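From: Bautista Durán
To: Ovar Street neighbors list
Date: Thursday, March 8, 2018
Subject: Re: seed swap, and what to do about envelopes

Lehtinen wrote:
> Do we want people to bring their seeds already packed, or should
> we put out big jars again and let everyone scoop? I still have
> tomato seed mixed in with my lettuce from last time.

Hello everybody, and thank you, Lehtinen, for getting us going on this!

I vote for packed, please. I loved the jars, they looked so pretty, but I went home with three kinds of beans in one pocket and I still couldn't tell you which is which. Caron has 300 little paper envelopes left over from her shop and says we can have them all, so if you can't pack at home, come 30 minutes early and we'll do it together (I'll bring pencils, since pen smears on that paper).

Write the name, the year you saved it, and anything you'd tell a friend over the fence - "slow to sprout," "hates wind," that kind of thing. Those notes were my favorite part last year.

For those who haven't been to the back room at Urnura, there's a white table against the wall that we can use for packing:

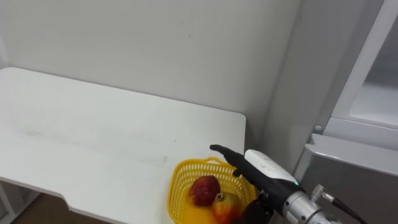
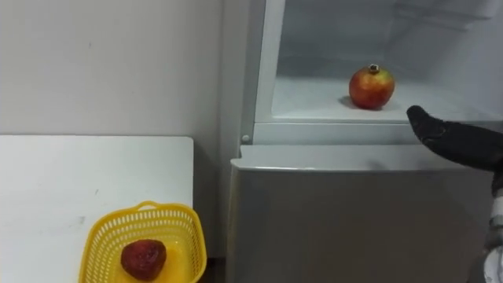 Now, squash. I know some of you feel strongly, and I do too, but squash crosses so easily that I'd ask you to mark whether yours grew near anyone else's. My neighbor's pumpkins got into my zucchini two summers ago and what came up was edible, I suppose, but we ate it without much joy. Peas, beans and tomatoes are much safer for beginners.

The room can hold up to 60 of us, so do bring a friend, and bring the kids. If you have no seeds to share, come anyway and take some home.

Warmly,
Bautista

P.S. Whoever lent me the dibber with the green handle, I still have it and will bring it along.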